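Closow Laundry Folding Set

README, revision of February

What this is

Closow is a collection of pictures and short written notes on household laundry at the moment of being sorted and folded on a table. It contains 1,575 pictures and 318 note files. We made it for people who need examples of ordinary clothes and towels in ordinary states: flat, half folded, folded, twisted, in a heap, hanging over the side of a basket.

Most cloth pictures one can find are from shops. In them the shirt is new and ironed and lies exactly straight. We wanted the shirt as it comes from the drying rack, with one sleeve inside the other.

The set grew from a smaller one with the name Sturkik, which had only towels. The Sturkik pictures are included here with their old file names, so that earlier work does not break. If you used Sturkik before, please read the section on label changes.

What is inside

pictures/ contains the pictures, in folders by session.
notes/ contains one plain text file for each group of pictures that belong together.
labels.csv has one line per item of laundry per picture.
sessions.csv has one line per session, with the place and the kind of table surface.
CHANGES.txt lists corrections.

A group can be one picture or several. The note file tells what the person who prepared the table put on it and what the task was, for example "fold the long one, leave the towel". Notes were written at the time of the session. We corrected the spelling later and left the rest as it was, so the style is different from one session to the next.

The items

There are 6 kinds of item in the labels:

towel
top (shirts, T-shirts, sweaters)
bottom (trousers, shorts, skirts)
long garment (dresses, robes, nightshirts, long coats of light cloth)
small piece (socks, washcloths, underwear)
other cloth

Sheets and blankets are not in this set. They did not fit on the tables and we could not fold them without hanging them over the side.

"Long garment" causes the most disagreement between labelers. When such a piece is gathered on the table, it is often not possible to tell if it is a dress or a robe, and sometimes even a long shirt looks the same. The rule is: label what you can see. If the neck and the sleeves are hidden, write long garment and put "type unclear" in the remark column. Do not guess from the color.

Baskets are labeled as objects, not as laundry. We used several small plastic ones. A cloth that lies partly in a basket and partly outside gets the state "over edge".

States

Each item has one state from this list: flat, partly folded, folded, rolled, gathered, heap, over edge, covered.

Folded means that a person would put it in the closet like this. It does not have to be perfect. A towel with one corner sticking out is still folded. Partly folded means that at least one clear fold was made and at least one is missing. Gathered is for cloth that is pushed together along one direction, and heap is for cloth with no direction at all. We know that the border between these two is soft.

Covered is used when more than half of the item is under something else. If less than half is under something, use the normal state and put "overlap" in the remark column.

A typical mixed table is in session group 3, where the items are a towel, a long garment and a basket:

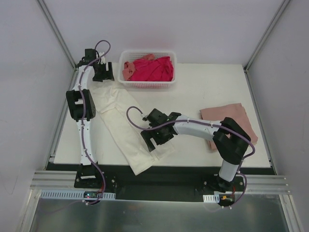 Pink towel, folded; long cream garment; small plastic laundry basket. White table.

Mixed tables are useful for checking whether a method treats every cloth in the same way. A folded towel has thick edges and a simple outline. A long garment has neither, and its outline changes with every touch. We recommend to report results for towels and for long garments separately, because the average of the two says very little.

Light cloth on a light table is the other difficulty. Cream, white and pale gray pieces on a white surface have weak borders, and labelers needed more time for them. In labels.csv the column "low_contrast" is 1 for these items. It was filled by hand.

How the laundry was prepared

All pieces were washed without softener and dried on a rack. We did not iron. Before each session the pieces were put on the table in one of three ways: placed by hand in a given state, dropped from a low height, or turned out of the basket. The column "start" in sessions.csv tells which one.

The clothes were bought second-hand or came from our own closets. Pieces with printed names or photographs of people were taken out. Some towels have loops and tags. We left them, and they are not labeled.

After some sessions the cotton pieces became softer and folded more easily than in the beginning. If this matters for your work, compare only inside one session.

Labeling

Two people labeled each picture, separately. Where they did not agree, a third person decided. We kept the first two answers in the columns "state_a" and "state_b", as they show well which states are difficult. The final answer is in "state".

We checked 400 pictures again after the set was finished. The most common correction was from heap to gathered. The corrected lines are marked in CHANGES.txt.

Label changes from Sturkik

"neat" is now folded.
"messy" was divided into gathered and heap.
"in basket" is now covered or over edge, depending on how much of the towel can be seen.
The old column "size" was removed. It was measured on the wet towel in some sessions and on the dry towel in others, and we could not repair it.

Known problems

Towels are too many compared to all other kinds. This comes from Sturkik.

Dark clothes are few. There are almost no black trousers, for example, although every household has them.

Children's clothes are missing completely.

In group 7 some note files say "blue" for a towel that one labeler called gray. We left both words.

The file names in the first session contain spaces. Please put them in quotation marks when you use them in a script.

Use and citing

You may use the set for teaching and research, also in a changed form, if you name the source. Please write "Closow Laundry Folding Set" and the revision. For the towel part alone, please write "Closow (Sturkik part)".

If you find a wrong label, send us the file name, the item number and the label you would choose. A short reason is helpful when the item is a long garment. Corrections are collected and go into the next revision all together.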